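Let the teacher be slow

For two years I have taught robots by hand. I hold a gripper, or I sit at the remote control, and I do the same small task again and again until there are enough recordings to train from. I am writing this because I read many opinions about this work from people who have watched it, and few from people who have done it.

The common opinion is that a good demonstrator is a fast one. At the company in Tulbridge where I started, there was a board on the wall with everybody's number for the shift. If you made 200 recordings you were near the top. I made 200 on some days and I was proud of it. Later I looked through my own recordings with my colleague Sewwandi Biswas, and I saw that my hand had learned to cheat. I grasped the cloth before I had really looked at it. When the grasp was bad I shook it a little and hoped. A person can do this, because a person feels in the fingers what went wrong. The robot which copies me has only the camera and the position of the joints. It receives my shaking and doesn't receive my reason.

I do not say that speed is always bad. With a hard object, for example a cup that stands always in the same way, a quick demonstration can be a clean one. Cloth is another matter. It has no front and no handle, and it never lies twice in the same shape. The teacher must decide each time where to take it, and this decision is the thing we want to pass on. If the decision is hurried, we pass on a hurry.

My second complaint is about mistakes. In most places I know, a recording with a mistake is deleted. The instructions at Floltarmont, where I work now, said the same until January. You dropped the cloth, you pressed the button, you began again. So the robot saw only people who never drop anything, and the first time it dropped something itself it had no idea what to do next. It went on folding the air. Thilini Paul, who leads our group, changed the rule after some discussion. Now we keep the recording if the demonstrator recovers in a calm way, and we write one line about what happened. I think this was the best decision we made, and it cost us only some typing.

Some engineers answer me that all this will be solved by quantity. Collect enough, they say, and the bad habits will disappear in the average. Maybe they are right for very large collections, I can't judge it. But most groups are not large. We are a small group, and when one person has a habit, the habit is a big part of the data.
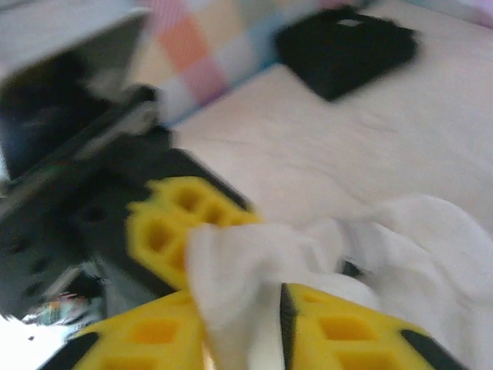 There is also the question of where we practise. A clean table with one cloth in the middle is comfortable for everybody, but people do not keep their washing like this. They put it on the bed, next to other things, and the sheet moves together with the cloth when you pull. I would prefer 30 recordings from such a place to a full day from the table. The teacher should learn to take hold of a fold without taking the sheet also, and this needs patience.

What I ask for is modest. Take the board from the wall. Let people stop after 28 minutes if the hand is tired, and do not count the pause against them. Let them look at their own recordings once a week, which almost no company allows because it seems like lost time. And pay the demonstrators as people who know something. At present we are often paid as if we only supply movement, and then the managers are surprised that movement is all they get.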